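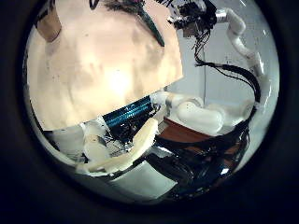 Photo: Georges Chamoun

5 Dec 2005

I have been meaning to clear the back room at Tralcombe since September and finally made a start. It is mostly a matter of cloth and paper. I keep every offcut that looks big enough to be useful, and then I never use it, so the shelf fills up and things get put on the floor.

The cream and beige pieces are the worst for it. They all look the same folded, so each one has to be opened out and held up to see what size it is and whether it has marks on it. Small specks I don't mind. Anything with a proper stain goes in the rag bag. Creases will mostly come out if you leave a piece under a heavy book for a few days.

Cardboard I am stricter about now. Flat bits go behind the door, the rest goes out with the recycling.

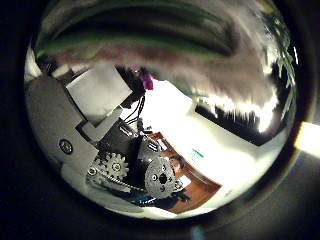 I also want to get the plants sorted before the new year. Two of them came from the nursery at Huvville and have done well, but the pots are too small and the long leaves catch on everything when I go past. Bigger pots are 3 pounds each at Mendora, so I will get those next time I am over that way.

Still to do - the box of string, the bottom shelf, and the drawer that sticks. I might leave the drawer.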